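**Thread: Standing desk or fixed bench for a small sewing room?**

**pinhem_ruth** wrote (27/02/2020):

I'm turning the back bedroom into a sewing room and I can't settle on the main table. The room is narrow, with a radiator under the window and the door opening inward. I do mostly quilts and bags, plus curtains when family ask.

Option one is the Arnik adjustable frame with a separate top. Option two is a fixed bench built against the long wall at cutting height, with a lower section for the machine. The bench works out at $218 in lumber and hardware. The frame is more than that before I buy a top.

I'm 5'3" and I get a sore back if I cut on a kitchen table for more than half an hour. Opinions wanted, especially from people who have had either one for a few years.

---

**basting_spray** wrote:

Fixed bench. I had an adjustable one and sold it. With the machine running at full speed, anything above sitting height had a wobble in it, and you could see it in the stitching on long straight runs. A bench screwed to the studs doesn't move.

For your height, try cutting at 34 inches before you build. Stack something on the kitchen table and cut a whole project that way. The charts online all say to measure from your elbow, and I found that put me too high.

---

**oldfeeddog** wrote:

Disagree with the above. I have the Arnik and sew at sitting height, then raise it to cut. There's no wobble at sitting height. Who sews standing up?

The thing you lose with a fixed bench is the ability to walk around it. Cutting curtains against a wall is miserable. You end up reaching across and the far edge is never square.

---

**basting_spray** wrote:

I sew standing up, when I'm doing binding. Plenty of people do. And mine wobbled sitting too, just less.

Agree on curtains though.

---

**quietbobbin** wrote:

Whatever you put on top matters as much as the legs. I've been through three tops.

First was a hollow door. Cheap, light, and it dented the first time I dropped the shears. Second was melamine, which was fine until the edge strip lifted where I kept dragging batting over it. Now I have a solid birch top with a wipe-on finish and I wouldn't change it. Go pale. Dark tops hide dark thread and show every bit of lint, and they're tiring under a lamp.

Keep a bin for scraps on the left if you're right-handed. Trimmings go straight in while the cutter stays in your other hand.

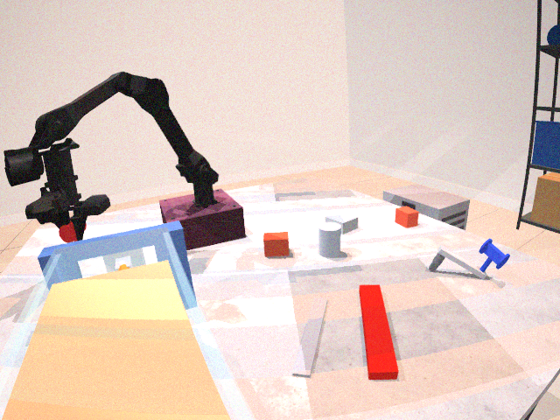

*Reading time: 3 min*

Same goes for pins. I use a magnetic dish near the machine and a second one at the cutting end. If you only have one it's always at the wrong end.

On size, don't go under 30 inches deep. The big cutting mats won't sit flat on anything less, and a mat that hangs over the front will curl once the room gets warm.

---

**pinhem_ruth** wrote:

Thanks all. Depth is a problem. If I go 30 inches against the long wall I can still get past, but the door will only open most of the way. I could rehang it to open into the hall.

Pale top noted. I had been planning to reuse a walnut-stained one from the old dining table.

---

**selvage_sam** wrote:

Rehang the door. It's an afternoon's work and you get that corner back for good.

I'd also look at where the outlets are before you fix anything to a wall. I built mine over the only double outlet in the room and had to cut a hole in the back panel to reach it. The iron needs its own outlet. Don't run it from the same power strip as the machine and the lamp.

---

**oldfeeddog** wrote:

Another point for the adjustable: you can move it to get at the outlet.

---

**basting_spray** wrote:

You can move it if there's nothing on it. Mine had a machine, an overlocker and a cone rack on top. It stayed where it was for four years.

---

**tansy_quilts** wrote:

Has anyone tried the Wernon folding table? It comes up at 36 inches with both leaves out and folds down to a foot wide. I ask because our guild bought them for the hall in Penham and they seem sturdy enough for cutting. No idea how they'd hold up with a machine on them.

For the original question, a short fixed bench for the machine plus a folding table for cutting might fit. Then you can walk around it for curtains and put it away afterward.

---

**quietbobbin** wrote:

My sister has the Wernon. Good for cutting. Don't sew on it, the leaf hinges rattle. The catch on hers went after a year and they mailed a new one without any fuss.

---

**oldfeeddog** wrote:

That's a decent compromise. I'd still take the adjustable over it, but I have a bigger room.

---

**pinhem_ruth** wrote:

I like the two-table idea. I priced it this morning. A shorter bench comes to $136 with the birch top, and the folding table can wait until after the bench is in. I tried cutting at 34 inches last night using paint cans and a board, and my back was fine after a full bag and lining. Went to 36 to see and my shoulders didn't like it at all, so tansy, does the Wernon come in a lower height?

---

**tansy_quilts** wrote:

Not that I've seen. You could trim the legs, they're wood with a screw-in foot. Unscrew the foot first, cut 2 inches off, drill again and put it back.

---

**basting_spray** wrote:

Mark all the legs from the floor with the table standing. If you measure each one from the top you'll be shimming it forever.

---

**selvage_sam** wrote:

What finish are you putting on the birch? I used Pandey hard wax on mine and it took two coats. It's fine with steam as long as you leave it a week or so before you iron anywhere near it.

---

**quietbobbin** wrote:

Mine's a plain wipe-on poly. Wax left a mark on white cotton for me, though I may have put it on too thick.

---

**selvage_sam** wrote:

Too thick, or not buffed. I've had white cotton on mine since May with no marks.

---

**pinhem_ruth** wrote:

I'll test both on an offcut. Door comes off this weekend.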